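Print this page | E-mail this to a friend

Help wanted: part-time room keeper for our guest rooms, starting in November

We're a small house with a lot of coming and going, and we are looking for somebody kind and steady to help us keep the rooms the way people like to find them. Stullidetti has let rooms to visiting students and traveling families for 15 years now, and in all that time the thing guests mention most in their notes to us is that the place felt cared for when they walked in. We'd love to keep it that way, and we can't do it without a second pair of hands!

The work is 8 hours a week, mornings, usually finished by noon. You would be straightening up between guests, airing the rooms, wiping down shelves and stands, doing the floors right up to the curtains (dust does love a curtain), and carrying out whatever cups and papers have been left behind.
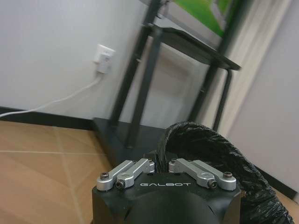 The black stand and its shelf, with the curtain behind.

You don't need to have done this for a living before. Noreen Keogh, who has been with us the longest, came to us from a bakery and will happily spend your first few mornings going around with you, and she is a patient teacher – she taught me, and I was no great prospect. What we do ask is that you notice things. If a lamp is wobbly or a guest has put a drink somewhere it might spill, we'd like you to be the sort of person who sees it and moves it, or tells one of us so we can.
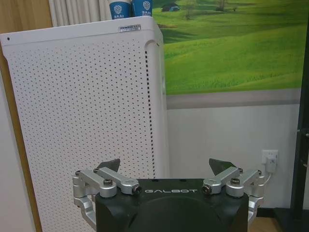
Some of the furniture gets shifted around from month to month, so you should be comfortable moving light pieces and asking for help with the heavy ones. We supply all the cloths, gloves and cleaning things, and there is always coffee on in the kitchen, where you're welcome to sit down before you start or after you finish.

Pay is monthly, and we'll talk it through with you when we meet. Students, retired people and parents with school-hour schedules are all very welcome to apply.

To apply, write a few lines about yourself to Bouchra Ashour at the front desk, or stop by any morning before 11 and ask for her or for Ji-hoon Maeng. A letter from someone you've worked for is nice to have, but a phone number will do.

33 shares | 8 comments

Recent notices
Weekend gardener wanted
Used bed frames, free to collect
Breakfast helper, early mornings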